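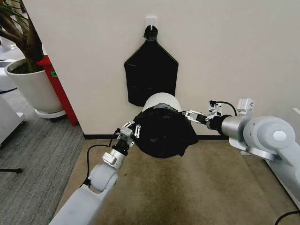 February, shop notebook. Bin by the white wall, liners

Picked up from Beatriz's list of small things. The small round bin by the wall has been a nuisance since we moved the bench. The liners slide down inside as soon as anything heavier than paper goes in, and then whoever empties it has to fish the edge out from under the trash. Spent part of the morning on it, notes so I don't do it all again next month.

Liners on hand: one opened box from Ostermann, black, nearly 200 left going by the label and what we've used. These are the big ones Ludger ordered for the shipping area. Too big for this bin by a lot. The Trinico ones were the right size but split at the bottom seam, and Firdevs threw out the last of them before the holidays. I don't want to buy a third kind until the box is gone.

What I tried first was folding the extra down over the rim in a wide cuff. It looks neat for an hour. Then the cuff creeps up on one side and the bag drops on the other. Two turns of the cuff held longer than one, but took too long to set up, and Krum said right away that he wasn't going to do it.

Second try was gathering the slack at the back and tying it in a small knot outside the bin, so the opening is snug on the rim. This is the one to keep. Put the bag over first with plenty hanging down outside, push the middle in with a fist, then go around the rim and pull the slack to the back. Knot goes toward the wall.
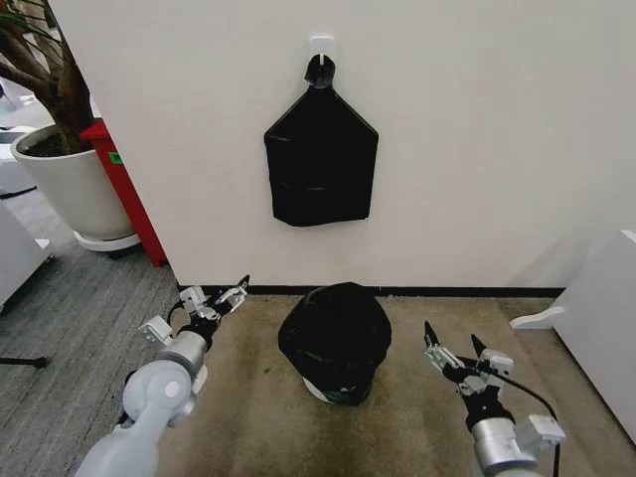 Trapped air is the other half of the problem. If the bag goes over the bin without the middle being pushed down it stands up in a hump and the first few things thrown at it roll off onto the carpet. Press down slowly in the center and lift one edge of the liner off the rim with the other hand so the air has somewhere to go. Firdevs punches a small hole near the top with a pencil, and that also works, but coffee cups end up in there and I would sooner keep the bags whole.

Black bag on the wall hook stays as the spare. Fold it lengthwise, knot the neck, loop the neck over the hook and let the rest hang flat. It's at a good height and you can see from across the room whether there is one. When you take it, hang the next one. Ostermann box is on the shelf over the sink, behind the Nallex tape.

The hook is the white adhesive kind. No drilling on that wall, per the lease, and a folded liner weighs next to nothing. Please don't hang the dustpan on it too. Valentina asked about a coat. Also no.

Carpet. The beige part in front of the bin is badly marked, brown and gray smudges, and I can't say how much of it is ours. Tried carpet foam on a patch the size of my hand, left it 25 minutes, blotted with paper towel. Slightly lighter, maybe. Not worth doing the whole area by hand. I'll ask Condness whether they can bring the wet machine when they do the hallway, and whether they have spare tiles in beige.

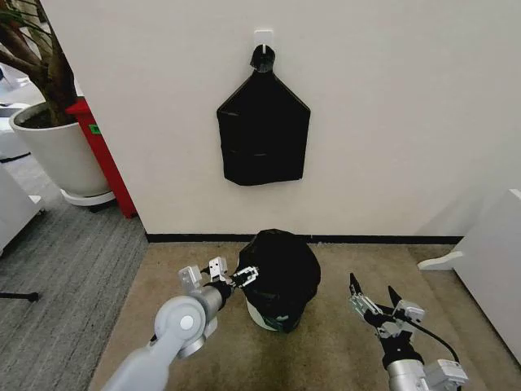
Ludger would rather put a plastic mat under the bin and forget the stains. Fine with me if he finds one that fits up to the baseboard without curling. The one from the old office curled.

To do:
Ask Condness about carpet and tiles (me)
Measure rim before anyone orders liners again (Krum)
Move the Ostermann box down a shelf, Beatriz can't reach it
Write the knot thing on a card and tape it inside the cabinet door

2 p.m. Rim measured already, Krum wrote it on the box lid. He says the bin tapers more than it looks, so go by the top.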